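Buying a Sorting Cell: Frequently Asked Questions

Millisel — Planning and Budget

Who is this page for?
Small recycling centers and bottle return sites that want to price a robot arm before asking for a quote. If you already have an arm, go to the Grippers and Spares page.

What does the base package include?
One arm, a two-finger gripper, a wrist camera, the controller and a stand. The table, guarding and bins are not included. Most sites already have a table that will do.

What should I budget besides the arm?
Put money aside for guarding, an electrician and staff time. The Gresham site set aside 4 days for setup and used all of them. Finger pads are a wear item, so give them their own line in the budget.

Can I test with my own bottles before I buy?
Yes, and we recommend it. Send a mixed batch of empties, with the caps and labels left on if that is how they reach you. Bottles lying across each other are harder to pick than bottles in a row, and a quote based on neat rows will come out too low.
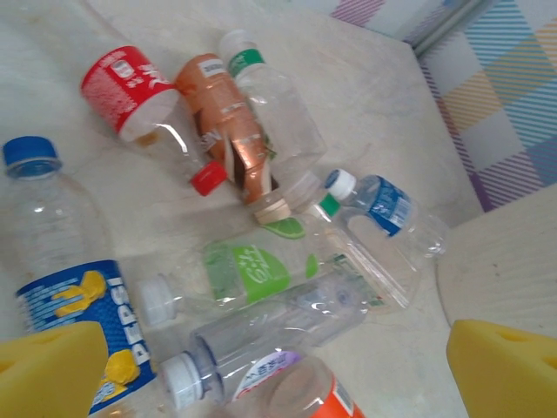 A trial runs for 2 days at our Pekley shop. You get the pick log and a list of the items that gave trouble. Clear bottles without labels should be part of the batch if you handle them. The trial fee is $900, credited toward an order.

How much floor space do I need?
The standard cell takes up 266 square feet with guarding and a walkway. Measure your doorways too — the stand ships in one piece.

Should I lease or buy?
Leasing suits sites with seasonal volume. Buying usually costs less if you plan to keep the cell past the lease term. Ask for both figures on the same quote.

Who handles installation?
Palaniappan does the electrical work and guarding under a separate contract. You can use your own contractor, but we need the drawings first.

When should I order?
For a July start, send in the site form by March.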